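4.3 Bin handling at the open day

The third set of trials was run in front of visitors at the Cordeiro site on Sunday, March 27, 2022. The controller was the Ovon build frozen in January and used unchanged for the laboratory trials in Section 4.2. Visitors stood behind a rail on one side of the cell and could ask the operator to call for any item then held in the bins. Requests were typed at the console and passed to the Skatex planner, which returned a target bin and an approach angle.

The bins were orange plastic with rounded rims and moulded ribs inside. Glossy surfaces of this kind gave false edges in the depth data during early work, and the Drolleo filter was added for that reason. Items were mixed on purpose in shape and finish (Figure 5).

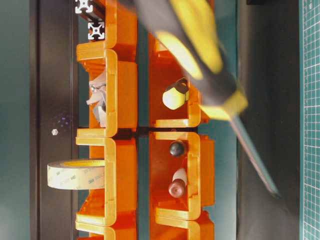

Figure 5. Storage bins with a yellow-and-black screwdriver in motion across the right column. Contents include a glossy black ball and a roll of double-sided tape.

Motion blur of the sort visible on the screwdriver handle affected the fixed view whenever an object crossed it at speed. Blurred images were kept in the log but left out of pose estimation. Of the 1,204 images stored during the public session, 152 were rejected on these grounds. The threshold was the same as in the laboratory and was not tuned on the day.

Small pale objects were treated separately. Their outline against the orange is clear, but they offer little surface to the fingers, and a slight error in height brings the fingertip down on the bin floor. For these items the planner lowered the approach speed and held the finger close to the object before the grasp decision was taken. Figure 6 shows a finger angled into the upper right bin.

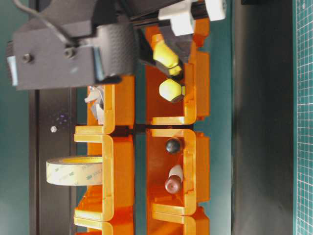

Figure 6. Gripper finger close to a pale yellow cylindrical object. A second, cap-shaped object rests on the bin floor.

A single image from this viewpoint does not settle whether an object is held or merely touching the fingertip. Grasp state was therefore read from finger position and motor current, and the image was used only to confirm the bin. Visitors made 114 requests in all. Those repeated before the arm had returned home were merged and are counted once in Table 3.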